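# Cardamom Bread Two Ways: A Slow Rise Against a Quick One

Miroslava Michalík
Baking and Food Studies, Drindale
June 27, 2024

## How I got onto this

My grandmother made a braided sweet bread every Christmas, and she would not have understood why anyone needed a project report on it. You made the dough in the evening, you put it somewhere cool, you went to bed, and in the morning you braided it. If you had told her there was a faster way she would have nodded politely and gone right on doing it hers. So when we were asked in the spring to choose a holiday bread and "ask it a question" (our instructor's words, which I have kept on a sticky note inside my binder), I already had mine. Does the overnight rise make a better loaf, or is it only a habit that fits around bedtime?

I did not end up using my grandmother's bread, though. Sirkka Niskanen, who teaches our enriched doughs unit, grew up with Finnish pulla, and she brought in a loaf one morning that smelled so strongly of cardamom that people came in from the hallway. It is a close cousin of what I grew up with – milk, butter, sugar, egg, white flour, and a braid on top – but the cardamom does something that raisins and lemon peel never did for me. I asked her for the recipe before I had finished my slice. With Midsummer coming up it seemed like a good bread to spend a few weeks with.

## What I wanted to find out

I wrote my questions down at the start and tried hard not to change them later, although I was tempted.

- Does dough that rises overnight in the refrigerator taste different from dough that rises in one afternoon on the counter?
- Is one of them easier to braid?
- Which one is better the next day?

That last question matters a great deal in a real kitchen. Sweet yeast bread is wonderful while it is fresh and then it goes downhill fast, and most families bake for a holiday the day before the guests come.

## Ingredients and where they came from

The flour was the plain Holub bread flour that the school buys in big sacks. I had planned on using all-purpose, as most home bakers would, but the sack was open and the class had been using it all term, so I knew how it behaved. The butter was unsalted, the milk was whole, and the yeast was the ordinary dry kind in packets.

Cardamom was where I got fussy. Ground cardamom from a jar that has been sitting in a cupboard smells like dust and a little like soap. Sirkka buys hers in whole green pods from a small spice shop called Tiris, and she cracks them in a mortar just before she needs them. She leaves the pieces fairly coarse, so that every so often you bite down on one and get a burst of it. I followed her on this. It is slow work getting the seeds out of the pods, and my fingers smelled of it through two showers, but I would not skip it now.

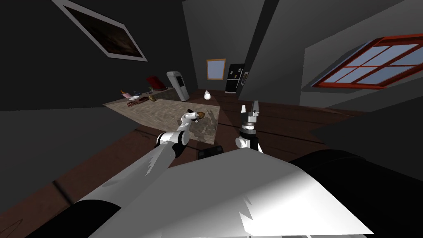
I should say something about the milk as well. The recipe I was given tells you to warm it "until it feels like nothing" on the inside of your wrist, and for a beginner that is a hard instruction to trust. I used a thermometer for the first batch and my wrist for the rest. By the end I had come around to the wrist, although I still kept the thermometer close by for comfort.

## Method

I made four batches of dough, and each one was split in half right after kneading. One half went into a covered bowl on the counter. The other went into a covered bowl on the bottom shelf of the refrigerator and stayed there until the next morning. Splitting each batch meant that the flour, the butter, and my own mood on the day were the same for both halves. Dalibor Polák suggested it, and it saved me from a much messier plan involving separate doughs on separate days.

The steps were these:

1. Warm the milk, stir in the yeast and a spoonful of the sugar, and wait for foam.
2. Beat in the egg, the rest of the sugar, the salt, and the cardamom.
3. Add the flour a few handfuls at a time, until the dough is soft but holds together.
4. Work in the softened butter last, and knead until the dough pulls cleanly away from the bowl.
5. Divide it in two. Counter for one half, refrigerator for the other.
6. After rising, shape, cover with a towel, and let it rise again until puffy.
7. Brush with beaten egg, scatter with coarse sugar, and bake.

For the tasting I shaped small knots, each scaled at 93 grams of raw dough, so that all the pieces would bake evenly. I also braided one full loaf from each half of the last batch, partly for the braiding question and partly, I admit, because I love making them.

The chilled dough needed a while on the counter before its second rise got going. With my first batch I did not give it long enough. Those knots came out tight and a little sad looking, and they split along one side. I have kept them in my notes but left them out of the tasting. For the later batches I let the shaped knots sit until a gentle poke left a dent that filled back in slowly, and they did much better.

## The tasting

Přemysl Vondráček organized the tasting for several of us at once, and I am very grateful, as he is a far more orderly person than I am. We had 27 tasters, mostly students from other programs, with a few staff. Each person got a piece of the counter bread and a piece of the refrigerator bread on the same plate. Half of the plates were turned around so that nobody could go by left and right. They were asked which piece they liked better, which had more flavor, and which was softer, and there was a line at the bottom for anything else they cared to tell us.

We ran it once on the day of baking and again the next day, with pieces that had been kept overnight in a closed tin.

## What happened

On the first day, people were split. Some liked the counter bread for being a bit fluffier, and one person wrote "tastes like a cloud" and underlined it. Others liked the refrigerator bread and said it was "more like real bread" or "less sweet," although the sugar was exactly the same in both. I think the slow rise gives a deeper, slightly tangy taste that sits underneath the sugar and keeps it in line. If I had stopped there, I would have had to say that the afternoon rise is perfectly good and you may as well get your evening back.

The second day was clearer. Most of the tasters now picked the refrigerator bread, both for flavor and for softness. The counter bread had turned crumbly at the edges. It was still pleasant with coffee, and it would have made lovely French toast, but it needed help. The other one could be eaten just as it was.

As for braiding, the cold dough won by a mile, at least in my hands. Warm butter dough is slippery and wants to spring back, and by the time you have rolled out the last strand the first has shrunk. The cold strands stayed where I put them. Kazimír Oravec, who has braided a lot more bread than I have, tried both and said he could hardly tell them apart, so this may be one of those things that stops mattering with practice.

## Things that went wrong

I burned the bottoms of one tray. Our older oven, the Cerkineck, runs hot at the back, and I had been warned. After that I turned the trays halfway through and moved the rack up one level. The knots took about 30 minutes less patience than the big braids, which have to bake until the middle is done and need a sheet of foil laid over them once the top is brown.

I also forgot the salt once. I tasted a bit of the raw dough while it was rising, knew right away, and had to start that batch over. Please taste your dough!

The tasting itself had weak spots. Several people came on the first day and could not come on the second, so we filled their places with others, and I can't say for sure how the same group would have voted both times. I would also have liked to try the bread on the third day, but by then there was none left. I take that as a compliment.

## What I would do next

If I carry on with this in July, I would like to try a loaf that goes through its second rise in the refrigerator already braided, so that it could go straight from the cold into the oven on a holiday morning. Sirkka thinks it will work as long as the first rise is kept short. I would also like to make my grandmother's Christmas bread the same two ways, with the raisins and the almonds on top, and see whether she was right all along. My mother has already asked for both loaves and says she does not mind which is which.

## Thank you

Thank you to Sirkka for the recipe and the cardamom lesson, to Přemysl for the plates and the sign-up sheet, to Dalibor for the idea of halving the batches, and to Kazimír for scrubbing that burned tray with me until it was fit to put back on the rack.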